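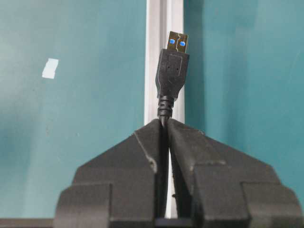

Grażyna Stępień
Traductora y autora de este blog

Empecé por el cajón de los cables porque era el que menos cerraba. Llevaba meses empujándolo con la cadera, y el otro día se atascó del todo y tuve que meter la mano por detrás, a ciegas, para soltar no sé qué cargador enganchado en la guía. Así que me hice un té, extendí una sábana vieja en el suelo del despacho y lo volqué entero (¡qué ruido hace un cajón de cables cuando cae!).

Quería hablaros sobre todo de los USB negros, que son los que más guerra me dan. Todos parecen el mismo cable. Mi truco, si se le puede llamar así, es mirar dentro del conector: cuando asoma el azul de la lengüeta, lo normal es que sea un USB 3.0, y esos los guardo para el disco de las copias de seguridad. El del disco es de los de siempre, el conector rectangular grande, con la carcasa negra y esos anillos donde empieza el cable. El metal le tira a dorado, y le he cogido cariño por eso – me recuerda a los botones del abrigo de mi madre.

Los anillos me parecen un gran invento, por cierto. Durante años desenchufé todo tirando del cable, como una bruta, y así acabaron dos cargadores y unos auriculares. Fue Teodor Tomaszewski, mi vecino de arriba, quien me enseñó a coger siempre la parte rígida, con dos dedos y sin prisas. Ahora lo hago hasta con la plancha.

Para guardarlos he probado de todo. Las bolsitas con cierre se me abren, los rollos de cartón quedan muy monos pero ocupan una barbaridad, y las bridas me obligan a buscar las tijeras cada vez. Al final he vuelto a las tiras de velcro, de las de Brurkeo, que compré hace tiempo en un paquete enorme y que no se acaban nunca. Enrollo el cable flojito, en círculos amplios, le pongo su tira y escribo en una etiqueta de papel para qué sirve: «disco», «impresora», «cámara vieja».

Quedó una montañita de cables sin nombre, eso sí. Los he metido en una caja de zapatos con la fecha, 3 de octubre, y si dentro de un año no he abierto la caja, se va al punto limpio. Mi hermana dice que la abriré antes de Navidad – seguramente tenga razón, porque me conoce.

Me falta el cajón de las pilas, que me da más pereza todavía.

Entradas recientes
- La estantería del pasillo, por fin
- Qué hago con los manuales de instrucciones
- Sábanas viejas: 2 usos que no son trapos
- Un té y una tarde para ordenar papeles

Última actualización: octubre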